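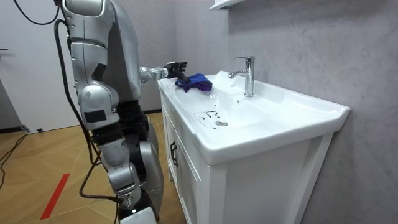 Sink wiping task at the vanity, hand position on the rim with cloth.

Progress report, Sidis humanoid cleaning package
Date: 10/01/2022
Prepared for: Brendmont facilities program

1. Work in this period
The review of the Sidis package moved from the kitchen counter to the bathroom. The task list for this room has 6 items, and the basin rim is the first. The robot stands at the front corner of the vanity and holds a cloth against the ceramic with its fingers. Wiping the bowl comes next, then the faucet.

2. Results so far
Of the 19 surface routines in the Drundance software kit, 3 have passed our acceptance check. The rest are either in testing or have not been started. Flat rims are handled well. The area behind a faucet is still the weak point, and the cloth tends to bunch up after a few passes. We have asked the supplier for a regrip step between passes.

3. Service and support
Bajpai answered all support tickets within the agreed time. The setup guide needs work. It leaves out how to store a new standing position, and our staff had to get this by phone.

4. Budget
Spending is within plan. We request that 3,000 dollars be moved from travel to spare hand parts and cloths. The total does not change.

5. Next steps
Finish the bathroom list, repeat the rim task with a thinner cloth, and send the supplier our notes on the guide. A decision on extending the lease is needed from Brendmont by the end of February.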